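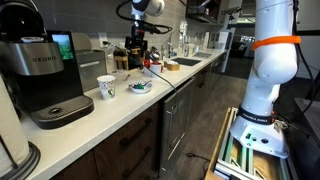 Paron asked if descaling is really needed when you only use filtered water. Yes, still do it, just less often. Filters don't catch everything.

Descaling a pod coffee maker, quick version

Need: white vinegar or descaler, a big mug, a paper towel, a sink close by. Total time 95 minutes, most of it waiting.

1. Take out any pod. Empty the water tank, pull the filter if theres one in there.

2. Fill the tank half vinegar, half water. Using Sternurier powder? One packet, stir till it's gone.

3. Mug on the drip tray, biggest size, run it with no pod. Dump in the sink. Keep going till the tank's nearly empty. A 400 ml mug saves trips.

4. Leave it on, walk away. Half an hour minimum. Meanwhile wash the mugs and spoons, wipe down the counter.
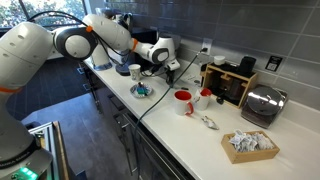

5. Rinse. Fresh water, same big size, no pod, untill the smell is gone. Usually two full tanks with vinegar, one with powder.

6. Drip tray. Lift out, hot soapy water, dry the counter underneath.

7. Filter back in, fill up, one more mug of plain water. Taste it. Sour = rinse again.

Do it every 260 cups or so you don't forget, every June and December.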